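Dark wash day

7/24/26

I do the dark load on its own and I do it last, because if I start with it I lose interest before I get to the towels.

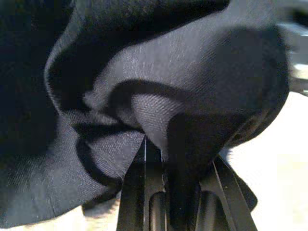 Twill is most of what I own in dark colors. Work pants, mostly, and one jacket I bought in Jukthorpe when I had a job there that wanted us in navy. I like it because it wears well and you can't see coffee on it. What I don't like is that it holds whatever shape it was in when you stopped paying attention to it. Leave it in a heap overnight and you wear the heap to work.

So I have a routine now. It isn't clever, but a few people asked after the last laundry post, so I'm writing it down.

Everything gets turned inside out before it goes in. Pockets get emptied at the same time. Zippers up, buttons undone. I used to button things because I thought it kept the shape, but my aunt told me it pulls at the buttonholes and she was right – I had two pairs with the waist button hanging by a thread.

Cold water, short cycle, half the detergent the cap tells you. Too much soap leaves a gray film on black cloth, and I spent a whole winter thinking my pants were fading when they just needed rinsing. If yours look dusty, run them once with no soap and see what happens.

The dryer gets 21 minutes on low. I arrived at that by taking things out too early and too late for most of February. At 21 the waistbands are still a little damp and the legs are nearly done. Then I take them out one at a time, shake each one hard by the waist, and hang it over the shower rail. The rest of the load stays in the drum while I do this. It does not go on the bed. Once it goes on the bed I sit down next to it and that's the end of the evening.

Sorting navy from black is the part I still get wrong. Under the kitchen bulb they are the same color. I take them to the window and lay one leg over another, and even then I have gone out in a navy jacket and black pants and only found out in the parking lot. Anayeli Trujillo, who I shared an apartment with on Arriaga Street, sewed a white stitch inside the waistband of everything navy. I made fun of it at the time. Last weekend I did the same to mine. It took most of a ball game on the radio and I stuck myself plenty.

For folding, I match the inseams, smooth the leg down with the flat of my hand, and fold in thirds from the hem up. Jackets go on hangers. I tried rolling pants for a while, after reading that it saves space, and it does, but they came out of the drawer with a wave in them and I had to iron. I own an iron and would like to keep it in the closet.

Lint is its own problem. I keep a roller by the front door and another in the car. If a towel sneaks into the dark load, don't bother with the roller. Put the whole lot back in the dryer with no heat for ten minutes, clean the screen, and do it again if you need to. That gets most of it.

Two pairs are on their way out. The knees have gone shiny and the hem on one has come down at the back. I'll fix the hem tonight and keep that pair for painting the hallway. The other I may cut up for patches, since good twill patches are 2 dollars each at the fabric place in Stostow and I have a whole leg's worth in the drawer.

Towels are still in the washer. I need to go move them over.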